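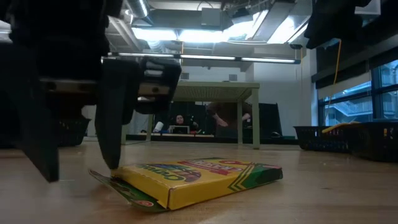 Page 2 of 20

Ballenmont Forums > Manipulation > Software > "Is the Nodetti contact planner worth the trouble?"

gripwidth
Starting a fresh post because the last page drifted into camera mounts. Crayon box on the bench, tip of the right finger pressing on the open end flap. The planner calls this state "stable contact, flap." Fine. My question is what the planner knows at that point that a plain scripted waypoint wouldn't. From the logs I can't find anything. It has a pose for the carton, a contact flag, and a confidence number that sits near the top of the scale whatever I do.

slowloop
The confidence number is junk, everyone turned it off in October. What you get over a waypoint is the replanning. If the carton shifts, the flap frame shifts with it and the finger target follows.

gripwidth
Follows how, though? The carton pose comes from perception and the finger is sitting right on top of the part you need to see. Mine freezes the last good pose the moment contact starts. So it's a waypoint with extra steps.

torque_pls
You can unfreeze it. There's a flag, hold_pose_on_contact, set it to false.

gripwidth
Tried that. Pose starts swimming and the finger chatters on the cardboard. Chevron stripes at one end, big lettering on the face, you'd think a tracker would love that box.

slowloop
Are you running Iser for tracking or the built-in one? Built-in is bad with flaps. It fits one rigid box and an open flap is not part of a rigid box, so it tries to stretch the model to cover it.

gripwidth
Iser. Same swimming, a bit less of it.

marginal_gains_77
Going to disagree with the general mood here. I ran the planner against our scripted version, 100 trials each, and the planner did better when we moved the carton between trials. When we didn't move the carton there was no difference. That's what I'd expect and I think it's a fair result.

gripwidth
Moved it between trials, so before contact. A scripted version with one pose lookup at the start would do the same. Did your script have the lookup?

marginal_gains_77
No, fixed coordinates.

gripwidth
Then you tested perception against no perception. The planner never came into it.

marginal_gains_77
OK, that's fair. I still think it's less code to maintain.

torque_pls
Less code? The config file for our cell is 3,607 lines.

slowloop
Half of that is generated.

torque_pls
I still have to read it when it breaks.

edgecase_eddy
Has anybody looked at doing the flap with force only? Gaete has a compliant press mode. You set a downward force limit and a direction to slide, and it doesn't care about the pose after touchdown. With a tapered finger like that I'd want the limit low or you'll crease the board.

gripwidth
I looked at the Gaete docs. "Adapts to any packaging" is the first sentence and I closed the tab. But force only after touchdown is more or less where I'm heading. One look, go down, press, slide, stop on force. If that does as well as the planner I'm pulling the planner.

slowloop
You'll be back when you have two cartons touching each other.

gripwidth
Maybe. I'd like to see a log from somebody who has that working with flaps. Not a video, a log.

slowloop
I'll ask at work if I can share ours. No promises, the timestamps are a mess.

edgecase_eddy
Post your force trace too when you have it, even if it's ugly. And which axis you're reading, people always leave that out.

Last post on this page: Feb 19, 2026
Go to page 3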